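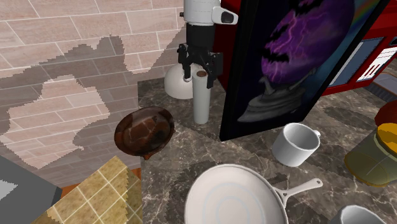
Nabila El Khatib had played the funny man's wife in 14 pictures, or so the program claimed. Clotilde Baudry, who had sewn the dresses, put it at nearly ten.

"And Ernley?" she asked. "It says you were born in Ernley, to dancers."

"The studio liked dancers."

"Your father sold shoes in Hakby."

Nabila shrugged. She was 76 and about to sing two numbers in a dinner theater, between the soup and the chicken. The manager had promised a full house. Clotilde had looked through the curtain and seen four tables taken – one of them by the manager.

"They'll come after the soup," Nabila said.

"Will they."

"Zip me up."

Clotilde zipped her up. The band had already started, in the wrong key.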